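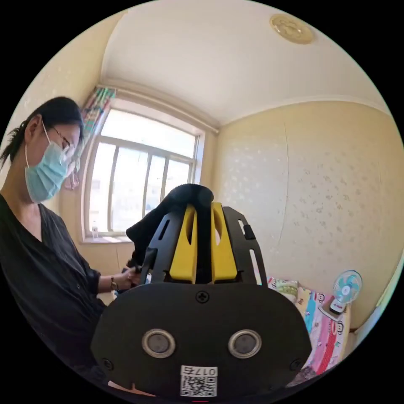
# 公用头戴显示设备的绑带与衬垫应如何清洁、调整和存放?

**发帖单位:Harnent 社区活动中心设备组**

我中心现有公用 VR 头戴显示设备20台,均贴有编号标签,供居民在体验课程中轮流使用。自9月开课以来,设备借用频次明显上升,接触额头和后脑的衬垫出现汗渍与异味,部分黑色织物绑带边缘起毛,搭扣位置也经常被使用者随意改动,下一位使用者佩戴时需重新调整,耽误上课时间。

现就以下事项征求各位意见:

1. 衬垫与织物绑带能否使用酒精擦拭,应多长时间清洁一次;
2. 两名使用者交接之间,工作人员应按何种顺序处理设备;
3. 编号标签沾水后容易翘边,应如何保护;
4. 课程结束后,设备应平放还是悬挂存放。

本中心年度耗材预算为3000元,除衬垫外还需购买湿巾、收纳箱等物品,因此希望尽量采用成本较低的办法。如有单位已形成书面规程,恳请一并分享。

---

**Flemia 图书馆读者服务部**

我馆开展同类服务已有两年,现将内部规程中的相关部分摘录如下,供贵中心参考。

**一、交接清洁。** 工作人员应先洗手并佩戴口罩,再接收设备。取下设备时应握住头带支架或机身两侧,不宜只拉织物绑带,否则缝合处容易松脱。清洁时先擦机身外壳,再擦头带支架,最后处理与皮肤接触的部分。外壳使用微湿的无绒布即可,前面板上的传感器须用干燥的镜头布单独擦拭,不得喷洒任何液体。

**二、衬垫。** 衬垫材质差异较大,能否使用酒精应以设备说明书为准。我馆曾用酒精反复擦拭仿皮衬垫,数月后表面发硬开裂,其后改用不含酒精的湿巾。可拆卸的海绵衬垫每周拆洗一次,用中性洗涤剂轻压,清水漂净后置于阴凉处晾干,完全干透方可装回。不可拆卸的衬垫,建议加用一次性隔离面罩。我馆每次采购200片,按班次领用并登记。

**三、绑带。** 每次归还后,将绑带统一恢复至最松位置,下一位使用者戴好后再自行收紧。先调两侧,后调顶部,顺序不宜颠倒。调整完毕后,请使用者轻轻左右转头,确认设备不滑动、额头无明显压痛。绑带起毛不影响使用,但缝线断开的应立即停用。

**四、标签。** 编号标签宜贴在不直接受力、不常触摸的位置,外覆一层透明薄膜,四边各多出2毫米。二维码表面应保持平整,有折痕时扫描容易失败。另须在登记册中保留编号与设备序列号的对照表,以防标签脱落后无法辨认。

**五、存放。** 镜片不得朝向窗户。日光经镜片聚焦后可能灼伤内部屏幕,即使隔着窗帘也不宜长时间放置于窗台。

---

**Aoki 路青少年活动站**

同意楼上关于避光的意见。我站去年有一台设备放在靠窗的桌上,屏幕中间留下一个黄点,维修报价较高,最后作报废处理。

存放方面,我站采用的是墙面挂架,占地少,取用方便。缺点是头带长期受力,软质绑带会被拉长。如贵中心场地允许,还是平放为好,镜片一侧盖软布。

另,酒精我站一直在用,暂未发现问题。

---

**Grunport 街道文化服务站**

补充两点意见。

第一,建议将“清洁”与“调整”分由不同人员负责。我站此前由一人兼做,课间人多时常有遗漏,分开之后登记表上的漏项明显减少。负责调整的人员应提前询问使用者是否佩戴眼镜。佩戴眼镜者须先将设备前部贴近面部,再把头带向后放下,取下时顺序相反,以免镜框刮伤镜片。

第二,关于上一条回复中“酒精暂未发现问题”的说法,请贵中心谨慎采纳。不同型号的涂层与胶合方式并不相同,可先在一台设备的隐蔽处试用,观察无变色、发黏后再行推广。

我站的登记表分为编号、借出时间、归还时间、清洁人、异常情况五栏,每台设备单独一页,夹在收纳箱盖内侧。如有需要,可到站内服务窗口领取空白表。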